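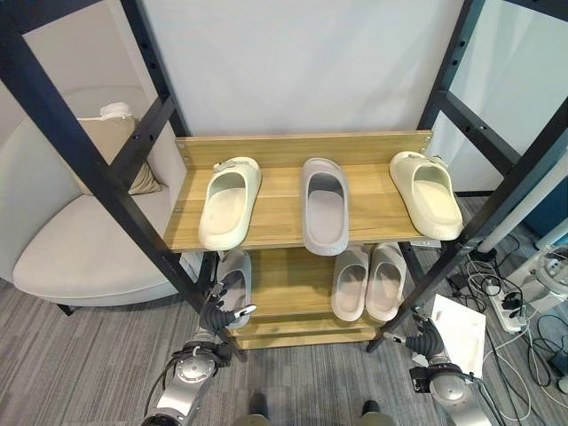

첨부 1 - Kubo 신발 선반 윗단/아랫단, 접수 시 상태

티켓 제목: Kubo 선반 윗단에서 슬라이드 앞으로 밀림 + 오른쪽 옆틀 흔들림
제품: Sunell Kubo 오픈형 신발 선반 (검정 금속 옆틀, 밝은 나무 선반판)
설치 장소: Lornosside 2층, 카펫 바닥
상태: 일부 해결 / 부품 대기
우선순위: 보통 (처음에 낮음으로 올렸다가 변경)

[최초 접수, 월요일 오전]

급하게 씁니다. 오타 있어도 이해 바람.

증상 하나. 윗단에 올려둔 슬라이드가 자꾸 앞으로 나옴. 가운데 회색 거는 앞코가 선반판 앞 모서리 밖으로 나와 있음. 양쪽 크림색은 그 정도는 아닌데 왼쪽 거는 앞쪽으로 꽤 와 있음. 문 여닫을 때마다 조금씩 움직이는 건지 원래 그렇게 놓은 건지 모르겠음. 아침에 한 짝 바닥에 떨어져 있었음. 회색.

증상 둘. 오른쪽 옆틀 잡고 흔들면 덜컥함. 왼쪽은 괜찮음. 조립은 지난주에 했고 설명서대로 했음. 설명서대로 했다고 생각함.

증상 셋, 이건 제품 문제는 아닐 수도 있는데 같이 적음. 짝이 계속 갈라짐. 크림색 한 켤레가 윗단 양끝에 따로 있고 그 사이에 회색 한 짝. 다른 회색은 아랫단 왼쪽. 분홍빛 도는 베이지만 제대로 나란히 있음. 신으려면 위아래로 뒤져야됨. 칸막이 같은 거 파는지?

슬라이드는 전부 Evlow. 통으로 찍어낸 폼 재질, 밑창 두꺼움. 가벼움.

원하는 것: 안 떨어지게, 안 흔들리게. 칸막이는 있으면 좋고.

[답변 - Sunell 고객지원]

문의 감사합니다. 아래 항목 확인 부탁드립니다.

선반판 방향: 뒤쪽에 턱(뒤판)이 올라와 있어야 합니다. 벽 쪽입니다.
뒤판 양끝 나사: 헛도는지 확인.
선반판 수평: 앞뒤로 재 주세요. 좌우 말고 앞뒤입니다.
옆틀 구멍 위치: 좌우 기둥에서 같은 높이 구멍을 쓰셨는지, 그리고 앞기둥과 뒷기둥이 같은 높이인지.
바닥: 카펫이면 카펫이라고 적어 주세요.

오른쪽만 흔들린다면 구멍이 어긋났을 가능성부터 봅니다. 고정하기 전까지 선반에 무거운 물건은 올리지 말아 주세요. 칸막이는 Kubo 전용으로는 나오지 않습니다.

[회신, 같은 날 점심 지나서]

확인함.

방향 맞음. 턱은 벽 쪽.
뒤판 나사 양끝 다 조여져 있음. 헛돌지 않음.
수평: 휴대폰 앱으로 재니까 윗단이 앞으로 살짝 기울었음. 숫자는 잴 때마다 달라서 안 적음. 구슬 올려봤는데 앞으로 굴러감. 아랫단은 구슬 그대로 있음.
카펫 맞음. 털 짧은 거.
구멍은 아직. 이게 기둥에 구멍이 줄줄이 나있어서 세다가 자꾸 놓침. 저녁에 다시 셈.

그리고 윗단 말고 아랫단은 멀쩡하다는 점 참고. 분홍베이지 한 켤레 올려놓은 자리 그대로임. 그래서 신발 문제는 아닌것 같음. 같은 Evlow고 바닥 무늬도 똑같음.

[답변 - Sunell 고객지원]

윗단만 기울었다면 옆틀 전체가 틀어진 것보다는 윗단 고정 위치 하나가 다른 구멍에 들어간 경우가 많습니다. 구멍은 아래에서부터 세시고, 센 자리에 마스킹테이프를 붙이시면 편합니다. 네 기둥 모두 확인 부탁드립니다.

[회신, 저녁]

찾음.

테이프 붙이면서 세니까 바로 나옴. 왼쪽 앞, 왼쪽 뒤, 오른쪽 앞은 전부 아래에서 11번째. 오른쪽 뒤만 한 칸 위에 꽂혀 있음. 조립할 때 벽에 붙여놓고 손만 넣어서 조인 데가 거기임. 눈으로 안 보고 했음. 내 실수 맞는 듯.

근데 그럼 오른쪽 뒤만 높은 거니까 왼쪽 앞으로 기울어야 되는데 구슬은 거의 똑바로 앞으로 옴. 판이 살짝 비틀린 채로 잡혀 있어서 그런가. 일단 풀어서 다시 끼움.

작업 순서 적어둠 (다음 사람용):

신발 다 내림. 벽에서 선반 뗌. 뒤에 손 들어갈 만큼 말고 몸이 들어갈 만큼 떼야 함, 이걸 처음에 안 해서 이렇게 됬음.
윗단 오른쪽 볼트 풀기. 앞은 반만, 뒤는 완전히.
선반판 밑에 책 쌓아서 받침. 안 받치면 판이 툭 내려앉음. 카펫이라 소리는 안 났는데 모서리 찍힐 뻔.
뒤쪽 볼트를 한 칸 아래 구멍으로. 구멍이 안 맞으면 옆틀을 밖에서 안쪽으로 밀면서 맞춤.
네 군데 다 손으로만 조이고, 그 다음에 렌치로. 한쪽 먼저 꽉 조이면 반대쪽이 안 들어감.
다시 구슬.

결과: 구슬 안 구름. 테이프 아직 안 뗌.

남은 문제: 오른쪽 옆틀 여전히 조금 덜컥거림. 아까보단 덜함. 가로대랑 기둥 만나는 데서 나는 소리 같음. 볼트 2개가 끝까지 조여도 헤드가 안 닿음. 나사산이 나간 건지 볼트가 긴 건지 모르겠음.

[답변 - Sunell 고객지원]

기울기 해결되어 다행입니다.

볼트 머리가 닿지 않는 경우는 긴 볼트와 짧은 볼트가 바뀐 경우가 대부분입니다. Kubo는 가로대용과 선반판용 볼트 길이가 다릅니다. 봉투가 따로 포장되어 있는데 섞이는 일이 있습니다. 해당 볼트를 빼서 선반판용 볼트와 나란히 놓고 길이를 비교해 주시겠습니까?

더 길면 바뀐 것이고, 길이가 같다면 나사산 쪽을 봐야 합니다. 억지로 더 조이지 마세요.

선반 폭도 같이 재서 알려 주시면 부품 보낼 때 참고하겠습니다. 폭이 다른 모델끼리 가로대가 호환되지 않습니다.

[회신, 다음날]

폭은 830mm 넘음. 줄자가 옆틀에 걸려서 정확히는 안 나옴. 바깥에서 바깥까지 잰 것.

볼트 빼봤음. 다른 거랑 나란히 놓으니 확실히 김. 봉투 섞인 거 맞음. 처음에 봉투 다 뜯어서 그릇 하나에 쏟았음... 설명서에 그러지 말라고 써있는지 다시 봤더니 써있음. 작은 글씨로.

그럼 짧은 게 선반판 쪽에 들어가 있다는 얘긴데, 어디 들어갔는지 찾으려면 다 풀어야 됨. 오늘은 시간 없음. 일단 덜컥거리는 데에 와셔 끼워서 임시로 잡음. 와셔는 집에 있던 거. 흔들림 거의 없음.

임시라는거 기록에 남겨주세요. 잊어버릴 것 같음.

[답변 - Sunell 고객지원]

기록했습니다. 와셔는 임시 조치로만 사용해 주세요. 짧은 볼트가 선반판 쪽에 들어가 있으면 물림이 얕아서 하중을 받을 때 빠질 수 있으니, 교체 전까지 윗단은 가벼운 신발만 올려 주시기 바랍니다. 부츠류는 보류.

다 풀지 않으셔도 되도록 새 볼트 봉투를 보내 드리겠습니다. 긴 것과 짧은 것 따로 표시해서 보냅니다. 교체하실 때는 한 번에 한 자리씩, 빼고 바로 끼우고 다음 자리로 넘어가시면 분해 없이 가능합니다.

슬라이드 배치 관련해서는 현재 어떻게 놓고 쓰시는지 적어 주시면 단 간격도 같이 봐 드리겠습니다.

[회신, 같은 날 오후]

배치.

윗단은 크림 - 회색 - 크림 순. 앞코는 앞으로 오게 놓을 때도 있고 그냥 올려놓을 때도 있고 정해진 건 없음. 오른쪽 크림은 기둥에 바짝 붙음. 옆틀 구멍에 끈 걸리는 신발이면 문제겠는데 슬라이드라 걸릴 끈이 없음.

아랫단은 왼쪽에 회색, 오른쪽에 분홍베이지 한 켤레.
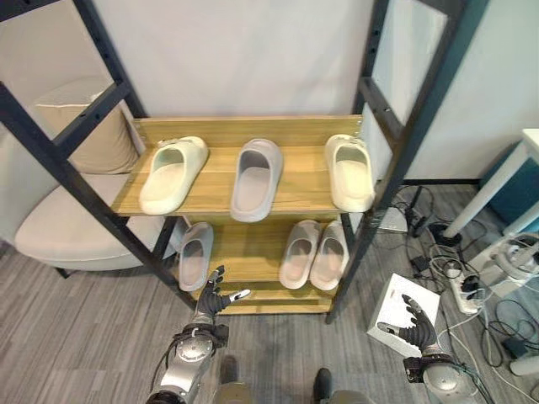

불편한 건 아랫단 왼쪽임. 회색이 윗단 앞 모서리 밑으로 반쯤 들어가 있어서 위에서 내려다보면 잘 안 보임. 서서 보면 윗단 것만 눈에 들어오고 아랫단은 허리 숙여야 짝을 찾음. 그래서 급할 때 회색 한 짝만 들고 나머지 찾느라 헤맴. 아침마다.

제일 아랫단은 손이 안 가서 안 씀. 카펫이랑 너무 가까워서 청소기 헤드도 안 들어가고, 뭘 넣으면 까먹음. 11월에 겨울 신발 꺼내면 거기 넣을까 했는데 높이가 되나?

단 간격 얘기 나온 김에. 아랫단을 한두 칸 내리면 위에서 더 잘 보일까요. 아니면 윗단을 올리는 게 나은지. 슬라이드만 놓을 거면 간격 넓을 필요 없는데 안 보이는 게 문제라.

참고로 회색 두 짝이 색이 미묘하게 다르게 보임. 윗단에 있는 건 연보라 기운이 돌고 아랫단 건 그냥 연회색 같고. 조명 때문인지 원래 다른 켤레인지 모르겠음. 사이즈 각인은 같음. Evlow 쪽에 물어봐야 될 일이긴 함.

[답변 - Sunell 고객지원]

말씀하신 사용 방식이면 아랫단은 그대로 두시고 윗단을 한 칸이나 두 칸 올리는 쪽을 권해 드립니다. 아랫단을 내리면 맨 아랫단이 더 좁아져 겨울 신발이 안 들어갑니다. 부츠는 눕혀서 넣으셔야 할 것 같고, 단화 정도는 세워서 들어갑니다.

올리실 때는 네 기둥 다 같은 칸인지 꼭 확인해 주세요. 이번 건과 같은 원인으로 재접수하시는 분이 꽤 계십니다. 새 볼트 받으신 후에 높이 조정을 같이 하시면 한 번에 끝납니다.

짝이 갈라지는 문제는 켤레 단위로 좌우 구역을 나누시는 게 제일 간단합니다. 한쪽 끝에서부터 켤레째로 붙여 놓고, 남는 공간을 가운데가 아니라 끝에 몰아 두시면 중간에 한 짝이 끼어들 자리가 없습니다.

미끄럼 방지용으로는 선반용 얇은 매트를 잘라 까시면 됩니다. 나무 표면에 접착하는 종류는 떼어낼 때 마감이 일어날 수 있어 권하지 않습니다.

색상 관련은 저희 제품이 아니라 답변이 어렵습니다.

[회신]

ㅇㅋ. 정리함.

오늘 한 것: 윗단에 서랍용 논슬립 매트 깔았음. 잘라서 그냥 올려놓음, 안 붙임. 뒤턱에 딱 맞게 밀어넣었더니 안 움직임. 앞쪽은 판보다 손가락 하나 폭만큼 안쪽으로 자름. 앞까지 꽉 채우면 가장자리가 말려 올라와서 보기 싫음.

배치도 바꿔봄. 크림 켤레 윗단 왼쪽, 회색 켤레 윗단 오른쪽. 분홍베이지는 아랫단 오른쪽 그대로. 아랫단 왼쪽 비움. 손님용 자리로 쓸 예정.

들어가긴 다 들어감. 처음부터 윗단에 켤레끼리 놓으면 좁을 줄 알았는데 안 좁음. 밑창 넓은 신발이라 걱정했는데 살짝 붙이면 됨.

안 한 것: 높이 조정. 볼트 오면 같이.

질문 하나 더. 매트 밑에 습기 차는지? 비 오는 날 젖은 채로 올리면 나무판 괜찮나. 설명서엔 젖은 신발 올리지 말라고만 되어 있고 매트 얘기는 없음.

[답변 - Sunell 고객지원]

매트가 막혀 있는 종류면 물기가 갇힐 수 있습니다. 구멍 뚫린 그물형이면 낫지만, 젖은 신발은 바닥에서 물기를 빼고 올려 주세요. 선반판 앞 모서리와 나사 자리에 물이 고이지 않는지만 가끔 봐 주시면 됩니다.

볼트 봉투는 발송 처리했습니다. 도착하면 본 티켓에 회신 주세요.

[회신, 며칠 뒤]

도착. 근데 짧은 것만 왔음. 긴 거 봉투 없음. 표시는 잘 되어 있음.

일단 짧은 거로 가로대 쪽 2개 교체. 와셔 뺌. 머리 제대로 닿음. 흔들어봐도 덜컥 없음. 카펫 위라 전체가 살짝 출렁하는 건 있는데 이건 선반 문제 아닌 걸로.

뺀 긴 볼트는 원래 선반판용이니까 그걸 선반판에 잘못 들어간 짧은 거랑 바꾸면 되는 거 아닌가? 그럼 긴 봉투 없어도 됨. 나사산 아직 멀쩡해 보임.

몇일 써본 결과도 적음. 윗단 슬라이드 앞으로 안 나옴. 매트 덕인지 수평 덕인지는 모르겠음, 둘 다 같이 해버려서. 짝은 가끔 또 갈라져 있음. 크림 한 짝이 아랫단에 가 있었음. 이건 사람 문제.

[답변 - Sunell 고객지원]

누락되어 죄송합니다. 말씀하신 대로 빼신 긴 볼트를 쓰셔도 됩니다. 다만 한 번 헛조임된 볼트라 나사산 끝이 뭉개져 있지 않은지 확인하시고, 손으로 돌려서 부드럽게 들어가지 않으면 쓰지 말아 주세요. 긴 볼트 봉투는 별도로 다시 발송합니다. 비용 없습니다.

선반판에 들어간 짧은 볼트는 육각 구멍 밖으로 보이는 모양이 같아서 눈으로는 구분이 안 됩니다. 한 자리씩 빼서 길이를 보시는 방법밖에 없습니다. 윗단 오른쪽 먼저 보시길 권합니다.

[회신]

윗단 오른쪽 뒤에서 하나 나옴. 역시 거기. 긴 걸로 바꿈. 손으로 잘 들어감.

나머지 하나 아직 못 찾음. 아랫단 볼 차례인데 신발 또 내려야 돼서 주말에. 높이 조정도 그때 같이 할 예정, 윗단만 한 칸 위로. 테이프 그대로 붙어 있으니까 세는 건 금방.

티켓 닫지 말아주세요. 긴 볼트 봉투 오면 회신함.

[상태 변경: 부품 대기]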